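箸立ての置き場所と箸の保管方法について

投稿者：キーガン・フェアウェザー
カテゴリ：台所・食器　投稿日：5月8日

ドンソープ地区の共同台所を管理しております。当台所では、穴のあいた樹脂製の箸立てに木製の箸をまとめて立て、花柄のテーブルクロスを掛けた食卓に置いております。4月の利用者会議において、流し台の横へ移すべきではないかとの意見が出されました。また、箸を取り出す際に隣の箸が一緒に抜け、卓上に残されることが多いとの指摘もございます。
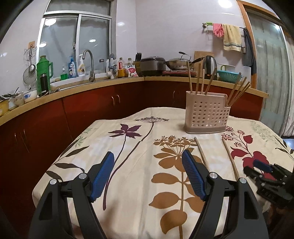
箸は長さが揃っておらず、買い替えも検討しております。予算は1000円以内です。適切な置き場所、本数の目安、および手入れの方法について、ご教示いただければ幸いです。

回答が2件あります

ジョリーン・ラウザー
食卓に置いたままで差し支えないものと考えます。流し台の横は水はねを受けやすく、木製の箸の保管には適しません。洗浄後は布巾で水気を拭き取り、十分に乾燥させたうえで、持ち手側を下にして立ててください。箸が一緒に抜ける件は、詰め込みすぎが主な原因です。仕切りごとに余裕を持たせ、来客用の箸は引き出しに分けて保管することをお勧めいたします。箸立て本体は底に水分が残りやすいため、週に一度は中身をすべて出して洗浄してください。
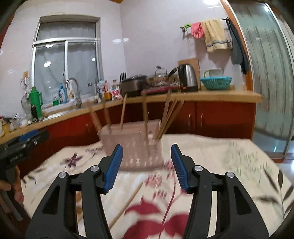
バンデル生活相談室　担当者
2件目の回答／参考になった：200人

買い替えについてのみ回答いたします。ニットゲートの日用品売場では、木製の箸が一膳300円弱で販売されておりました。ご予算内では三膳となりますので、先端の傷んだものから順次交換されるのがよろしいかと存じます。長さは統一されたほうが、組み合わせる手間が省けます。クロスの汚れが気になる場合は、箸立ての下に小皿を敷いてください。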